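11 April 2023

So I've finally booked it. After months of saying "I'll do it when work calms down", I'm signed up for the Kistlow bookkeeping certificate and the exam is in June, gulp. I paid the fee on my phone while the pasta boiled over, so I'd better pass!

The syllabus came as a PDF, 258 pages of it, and I made the mistake of printing the lot at the library. There are four papers. The first three are multiple choice and the last one is a long written case study (the one everybody on the forum moans about). You can sit them in any order, but you've got to finish the whole set within a year or you start again.

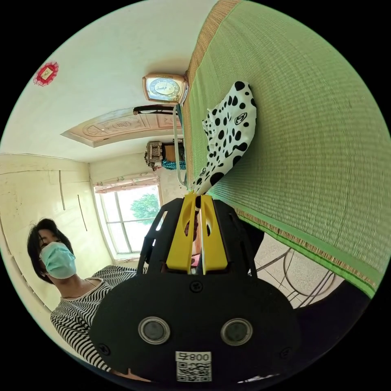

Anyway, my plan. I'm doing paper two first, as it's mostly VAT and I do a fair bit of that at work already. Then ledgers, then payroll, and the horrible case study last. I've gone for the Lecomte textbook because it has proper worked answers at the back. The Zotard one is cheaper and the print is bigger, but it just gives you the final figure and leaves you to guess where you went wrong, and at half ten at night I'm really not up to that.

I tried studying in February and it was a disaster. Whole Sundays at the kitchen table, highlighting everything yellow and remembering none of it. This time it's forty minutes before breakfast, phone in the other room, past questions only. 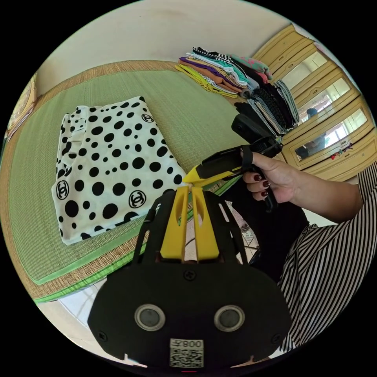

Séverine Ferrand, who taught my evening class in Kustlow, told us to write out every question we got wrong by hand and try it again a week later. I thought that sounded like a punishment, but I've been doing it since Easter and my accruals are so much better (depreciation is still a mess, don't ask).

If any of you have done the case study paper, please tell me how you split your time! I ran over on both of my practice goes and hadn't even started the last section.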